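Sorting out the shared kitchen before winter

December
By Edith Taipe

The second-floor kitchen at Plodside has been due for a sort-out since the spring, and we have finally made a start. This item sets out what has been done, what is still to do, and where people can expect to find things when they come in looking for a bowl.

The trouble began with the drawers. When the Dradport office closed, its kitchen things came over in boxes and were put wherever there was room. That left us with two sets of everything and no set that was complete. Wilmer Cuervo emptied the first four drawers and found teaspoons in with the batteries, a drawer of takeout menus from restaurants that have since shut, and a rolling pin that has now gone home with its owner.

The flatware is being handled first. We are putting all of it out on the white tables and counters, a drawer at a time, and going through it by type. Forks and knives are easy. Spoons take longer, as there are at least three sizes that could be called a soup spoon, and the finishes vary from bright to dull brown.
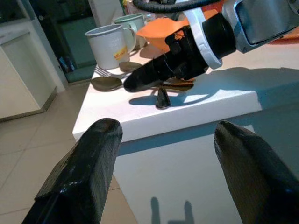

Wilmer's rule is that a spoon stays if it can stand up to a bowl of stew. The light ones from the Dradport boxes bend at the neck and will be recycled. Anything with a loose handle goes too. The rest will be washed and put back in the top drawer, left of the sink, with serving spoons in the drawer below.

We have set aside $136 for new drawer trays and shelf liner. Thịnh Khúc measured the drawers and says the standard trays are a little too wide for the bottom one, so that drawer will be used for dish towels and foil.

Mugs are next. People have asked whether their own mugs are safe. They are, provided there is a name on the bottom by the end of the month. Thịnh has left a paint marker on the windowsill. Mugs without a name will be treated as shared and may end up at the Nokombridge site, which is short of them.

Dry goods and snacks are a separate job. Bags and packages have been kept in the same cabinet as the plates, so anyone reaching for a plate has had to move the food out of the way first. From now on the two will be split. Plates, bowls and cups go in the cabinet nearest the door. Food goes in the tall cabinet, with open packages on the middle shelf and unopened ones above.

Before that can happen, the cabinets have to be emptied, and the contents will be out on the counter for part of each morning while the shelves are wiped down. Please don't put things back on your own. Yhon Guzmán is keeping a list of what goes where, and he would like to finish one cabinet before the next is opened. If you need a bowl or a fork in the meantime, take one and rinse it when you are done.

A few practical points for the days when the counter is in use:

1. Use the small table by the window for making lunch. The kettle and toaster have been moved there for now.

2. Check the dates on your own food. Open packages with no name on them will be kept for a week and then thrown out. Sealed ones that are still in date will be offered to everyone on the middle shelf.

3. Leave dishware where you find it, even if it seems to be in the wrong place. It may be waiting to be matched with the rest of its set.

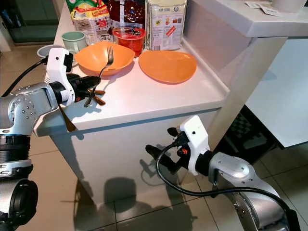 4. Take your lidded cups and lunch containers home at the end of the day. There is no room to store them until the new shelf is up.

5. Keep knives out of the sink. Lay them flat beside it.

The new shelf is coming from Ospina and will go on the wall over the recycling bins. It is 600 mm long – shorter than the old one, but deep enough for the big mixing bowls. Branislav Kopecký has offered to put it up and would like a second person to hold the other end. Speak to him directly, preferably before 10 a.m.

We still need a home for the slow cooker, which is too tall for every cabinet we have. Suggestions can go to me or to Yhon. Spare plates from the Dradport boxes are on the hallway cart, wrapped in newspaper, and can be taken by anyone who wants them.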